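Trenesar Classroom Simulation Kit for Robotics Clubs

Item no. 1114
Page updated Dec 17, 2020

The Trenesar kit is a software package for school robotics clubs and introductory classes. Students write control code for a simulated mobile arm and run it in furnished household rooms. No hardware is required. Code written against the kit can be moved to a Zadent controller board without changes to the motion commands.

Each license covers 4 student teams and 2 instructor accounts. The kit includes 40 graded tasks, a scoring tool and a run recorder. Tasks begin with driving to a marked point and end with multi-step pick and place work across a full room.

Camera views are rendered at low resolution by default so that the software runs on ordinary classroom laptops. Resolution can be raised in the settings file. Teams working on object detection should keep the default for scored runs.

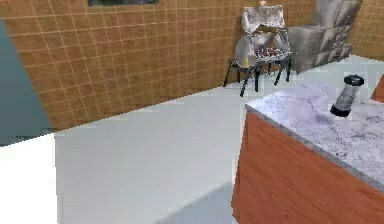 Household room at low render resolution, with kitchen island and pepper mill.

Surface textures are part of the exercise. Tile, brick, marble and wood grain produce edges that simple detection code will mistake for objects. The Correa task set, added in November, scores teams on false detections as well as on completed picks.

Navigation tasks use the same rooms. Students plan a path over open floor, keep clearance from furniture and stop within the set tolerance of a target.

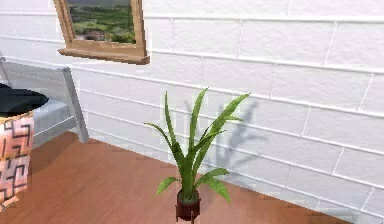

Thin parts such as stand legs and chair frames are included in the collision model. Contact with any of them ends a scored run and is written to the log with a time stamp. Practice runs continue after contact.

The run recorder saves camera views, joint positions and commands to one folder per run. Folders can be replayed in the viewer or submitted directly to the Stulano student league.

Requirements: 64-bit operating system, 4 GB of free disk space, two-button mouse. A network connection is needed for activation only.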